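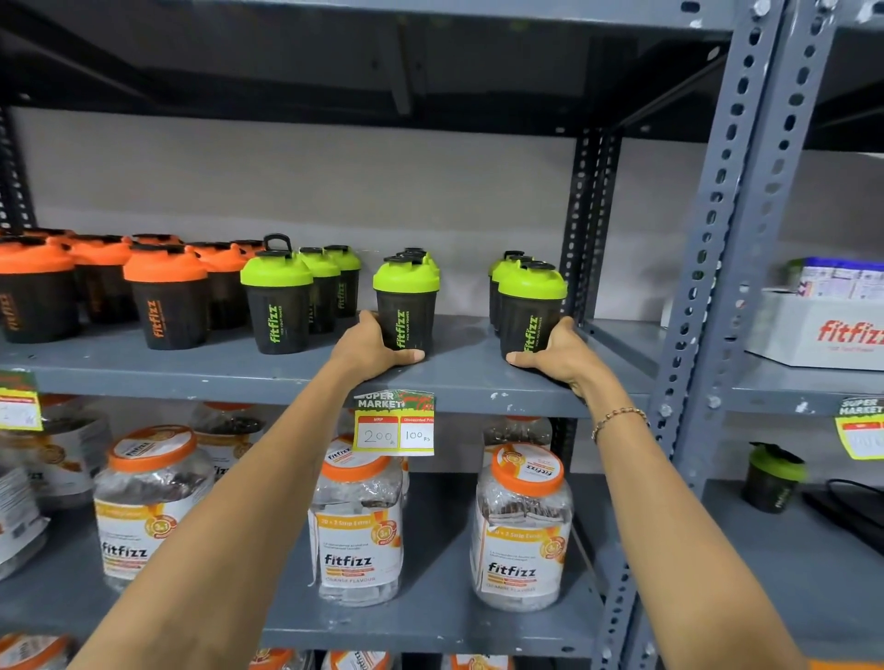 Salim Okoth

Facing up a shaker shelf by lid color

Shaker bottles are an awkward product to shelve. They are tall, narrow and top-heavy once the lid is on, and the dark bodies look much the same from the aisle. The lid does most of the work of telling a customer which version is which, so the shelf should be set by lid.

The method below is the one we use at Drultano on slotted-angle racking with flat steel shelves. It covers a single shelf with two colors, orange and green.

Before you start

Check the shelf panel. It should sit level on its brackets with no rocking at the front lip. Chipped paint is cosmetic, but a bent lip will tip the front bottle. Wipe the panel and let it dry before any stock goes back on.

Our stock codes are 521 for the orange lid and 322 for the green. Have both on the pick sheet so that the count at the end goes against the right line.

Splitting the colors

Keep one color per side, orange on the left and green on the right. Do not alternate. Mixed rows get remixed by customers within a day, and the count takes longer.

Leave the boundary between the two groups as a straight line running from the front edge to the wall. If one color is short, leave the gap at the back of its own side.

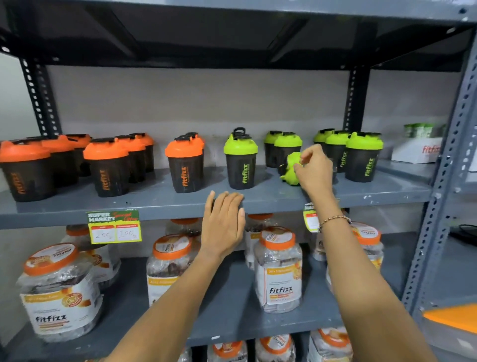 Orange lids left, green lids right, fitfizz lettering on the bodies.

Building the rows

Work from the wall forward. Set the back bottle first, then bring the next one up to it until the bodies touch lightly. Hold the bottle by the body - the flip cap is not a handle. Steady yourself with the free hand on the shelf edge and keep your sleeve clear of the front row.

A bottle that goes over should be stood up before the row is pushed back. Check its lid for tightness and its cap for a snap fit, then return it to the same row.

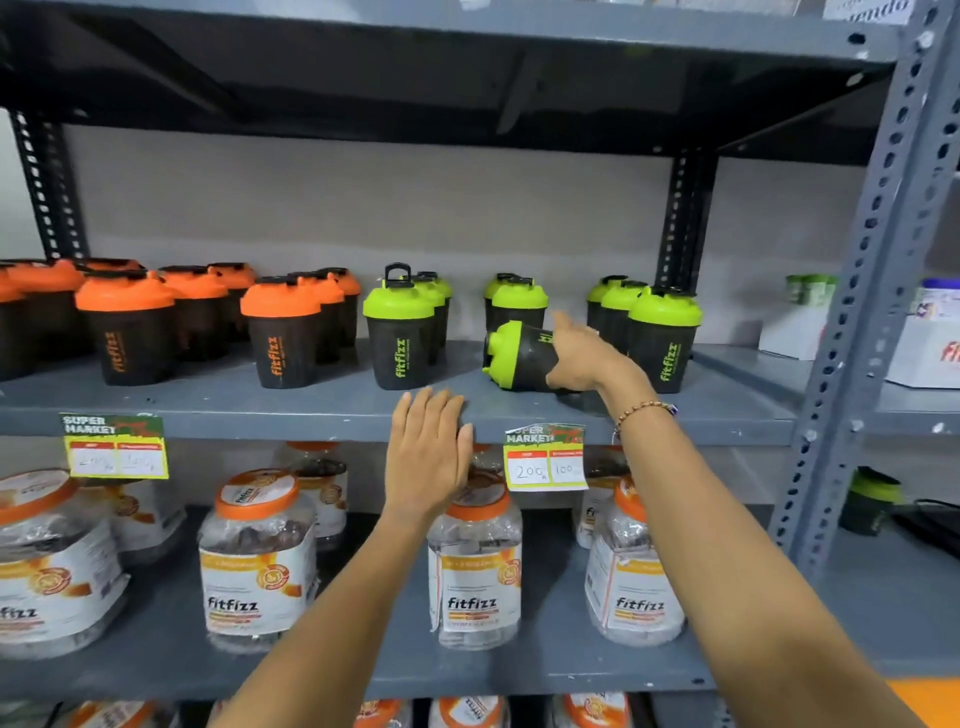 Setting the fronts

Turn each front bottle until the vertical logo faces the aisle. Only the front one in each row needs this. Set the carry loops the same way where they allow it.

Bring the fronts to one line, 3 cm back from the lip. This leaves room for the price tag clip and

for a hand to get in. Sight along the shelf from one end and correct any bottle that stands proud.

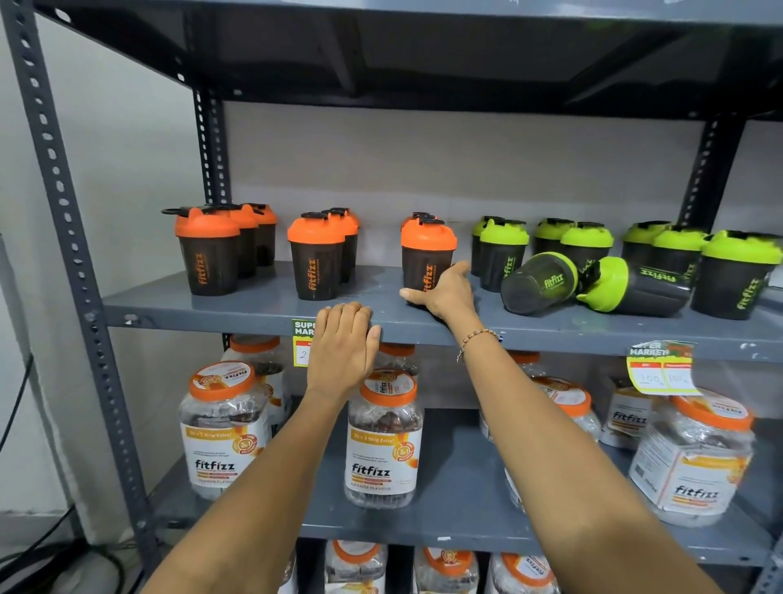

Small corrections are best made with the fingertips, low on the body. Pushing at the lid tilts the bottle and moves the one behind it. When the line is straight, count each color from front to back and enter the two totals separately. The price tags are checked last, against the sheet.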